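Boards and Small Shapes: Gallery

Welcome to the gallery of my wooden boards. My name is Citlali Figueroa and I make flat maple boards for play, for sorting and for whatever people like to put on them. I have worked with wood since 2000, first in furniture repair and later in my own garage in Trora. English is my third language, so please excuse me if I call some tool by a strange name. You can write to me and correct it, I am always glad to learn the right word.

The notes are in the order of the work, from the raw plank to the board in use. I updated this page in May, with new notes on the finish and on cleaning, because these are the two things people write to me about the most.

The planks

All the maple on this page comes from Mahrous, a small sawmill one hour north of Trora. I go there myself and choose each plank, and they are patient with me. I bring a spray bottle of water and a rag. When you wet the rough surface a little, the colour and the figure come up for a minute and you can judge what you will have later.

Stickers between the planks, in my garage. After I bring the wood home it must rest before I cut it. I leave it for 9 weeks in the same room where I will work. In my first winter I did not wait, and one board bent like a potato chip.

Choosing the face

Every plank has two faces and one of them is usually the nicer one. I mark it with chalk. For a play board I do not always take the one with the most beautiful figure, because a very busy surface makes small things more difficult to find. My neighbour does not agree with me and she bought the busiest board I had. She keeps it on the kitchen counter with the fruit on it.

Chalk marks and pencil lines. The chalk goes away with sanding. Pencil does not go so easily, so I press only lightly.

Cutting to size

I cut all boards as rectangles. People ask sometimes for ovals or for the shape of a cloud. I tried the cloud. It took me the whole day and the children put everything in the middle anyway, as they would on a normal board.

The saw bench early in the morning, before the neighbours have their coffee. I do not start the saw before eight and I do not use it after supper. These are my own rules, but they keep the peace on our street.

Glue and clamps. Some boards are from one plank and some are glued from several. With the glued ones I try to let the grain run in the same direction across the whole board. I use too many clamps, I know it.

Sanding

Sanding is the longest part and I will not pretend that I love it. I go up through the grits and finish at 400. Higher than that I do not feel a difference with my hand, and the oil goes in worse.

The edges are done by hand, with the paper wrapped around a piece of cork. I want that a small child can run the palm along the whole edge and feel no sharp place. My test is an old nylon stocking. I pull it over the edge, and if it catches on something I continue to sand.

Dust on the window sill. I have a vacuum connected to the sander, and still there is dust in my tea.

Oiling

I use a plain oil which is sold as Dastis in our hardware store. It makes the maple a little warmer, and after two or three coats the surface has a soft shine. I put it with a cotton cloth, wait for the time written on the tin, and wipe everything that did not go in. The first coat drinks a lot, and the ends of the board drink even more.

Please be careful with oily cloths! I hang mine flat outside on the fence until they are stiff. A cloth which is crumpled and thrown in a bin can start to burn by itself. I was told this in my first course and I repeat it to everybody.

Boards leaning on the shelf. They stand on edge with air on both sides. If one side is closed against a wall it dries slower and the board can bend.

On the board

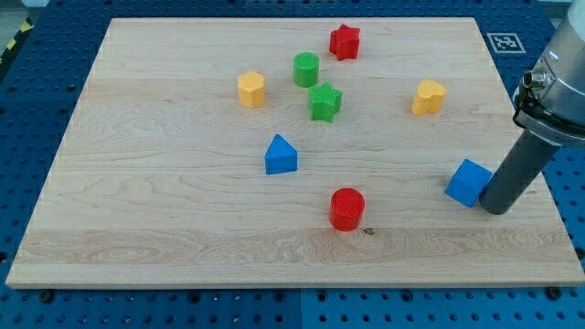 Maple changes very much from one plank to the next, and this is the reason I never sell a board from only one sample photograph. Some are quiet, almost like paper. Others have waves going through them and some darker streaks, and you never get the same one a second time. The grain on this one runs across, and in the lower part there is a lighter band where it swirls, which is my favourite place on the board. By the red cylinder you can find a small dark knot. I was once asked if I could fill such knots with putty so the surface is clean, and I prefer to leave them. Strong colours look well on light wood. The red star, the green star and the yellow heart are all easy to see on the maple, even with the waves and the streaks under them.

Playing with shapes and colours

I am not a teacher, so I write only what I learned from the families who use my boards. The coloured shapes I use are plastic, from a set that goes in our house by the name Pradon. Wooden ones are beautiful also, but the plastic ones can be washed in the sink and my nieces are not gentle with them.

One idea which works well: put out some shapes without any order and ask the child to bring together the ones which belong. Do not say how. Some children go by colour at once. Others go by shape, and they put the green star with the red star and look at you as if it was the only possible answer. Both are right, of course. After this you can ask them if there is another way.

Another idea is the hiding game. Everybody looks at the board, then closes the eyes, and one shape is taken away. What is missing? My older niece always wins this game. I lose mostly to her, and I was there when she was learning to walk.

For very small children I take shapes which are too large for the mouth, and I stay beside them the whole time. I ask you to do the same.

Stories with shapes. The heart is usually the queen. The triangle is a tent or a roof, and when it lies on its side it is most certainly a tent. Nobody in my family has ever found a good role for the hexagon, but it was a cheese for one whole summer.

Size and weight

I make two sizes. The smaller one can be held on the knees, in the car for example or on a long train ride. The larger one is for the table or the floor. It is heavier than people expect when they pick it up, maple is a dense wood. The thickness is 12 mm after sanding for the small size, and a little more for the large.

I used to put rubber feet under the boards so they did not slide. Then I stopped, because many people wanted to turn the board over and use the other face. If yours slides, a damp dishcloth under it is enough, but take it away afterwards and do not leave it there overnight.

Cleaning and care

Wipe the board with a damp cloth and dry it directly. No dishwasher, please, not even one time. Do not leave it in the sink under water. If it becomes grey or feels rough, sand it lightly in the direction of the grain with fine paper and give it new oil.

Felt pen goes out with some patience. I use a very little bit of alcohol on a cotton pad and then oil the place again. For wax crayon I scrape first with an old plastic card. Beet juice I have not yet defeated, and if you have a method I would like very much to hear it.

A board after four years with twins. It came back to me for new oil and I was happy to see it. There were dents everywhere and one corner was chewed, we think by the dog. I sanded the surface and left the dents that were too deep. The family asked me to leave the corner also.

Where to see the boards

In Trora I have a shelf in the window of the book shop on the main street, with a few boards which you can touch. In summer I am also at the Saturday market, near the entrance where the flowers are sold. If you want to choose your own plank, write to me before my next trip to Mahrous and I will send you photographs from the yard. Sometimes the answer takes me a few days, because I read my messages in the evening when my hands are clean.

All photographs and texts on this page are by Citlali Figueroa. You may use them for school or at home if you write my name with them.

Back to the top
Boards
Care and oil
Contact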